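Teaching an Arm to Pick Up Blocks: What We Learned from Gathering Our Own Examples

Project report, Strazds group, Wevasholm
19 January 2020

When we signed up for this project, I think all of us pictured ourselves spending the term on the clever part, the network that looks at a picture and decides how the arm should move. Our supervisor, Merike Lepik, smiled at our first plan and asked how many examples we meant to train it on, and where they would come from. We had one line about that. By the end of the term it had grown into most of the project (and most of this report, so please bear with us!).

Our task was simple to state: a simulated arm has to find a cube, close its gripper on it and lift it. We worked in simulation the whole way through, partly because the lab arm at Grendthorpe was booked until March and partly because a simulator lets you start over as often as you like, which we did a great deal. Hatsue Arai wrote the control program, which we called Stirum, and with it a person could steer the arm from the keyboard while every joint angle and every camera view was saved.

We began by steering by hand. Over the first weeks we recorded 165 attempts this way, and they were lovely to look back on, each one with its driver's habits in it. Dzintra Eglītis came in slow and straight from the top, while I tended to swing in from the side and correct late. The network trained on these did learn to reach for the cube, but it also learned my late corrections, and it would hover and wobble before closing.

So we wrote a scripted driver that knew exactly where the cube was and could plan a clean path to it. We let it run overnight and ended up with 2095 attempts. We kept the good ones and threw out those where the cube was not between the fingers when they closed, or slid out during the lift. Sorting them took far longer than making them, and we had a long, friendly argument over whether a crooked grip that still holds should count as good. We decided that it should.
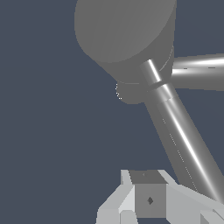
Sarmīte Kuusk
Student, data collection and report

The cube sits between the two fingers, with the small dark diamond on its front face in view and one of the arm's links running down past it on the right. Views as close as this one turned out to be the most useful for sorting, as you can judge the grip from them at a glance. They are less helpful for teaching the approach, where the network needs to see more than the fingers and the block.

For the final training set we settled on 1000 scripted attempts, plus all the hand-steered ones that passed the same check. Aivar Uibo thought we should drop the hand-steered ones altogether, and he may well be right, but we ran out of time to train both versions and compare them fairly. That comparison is the first thing we would do with another month. The second would be to vary the background and the lighting, which we left plain throughout.

The sorting rules and the settings for the scripted driver are in the project folder, along with Hatsue's notes on starting Stirum.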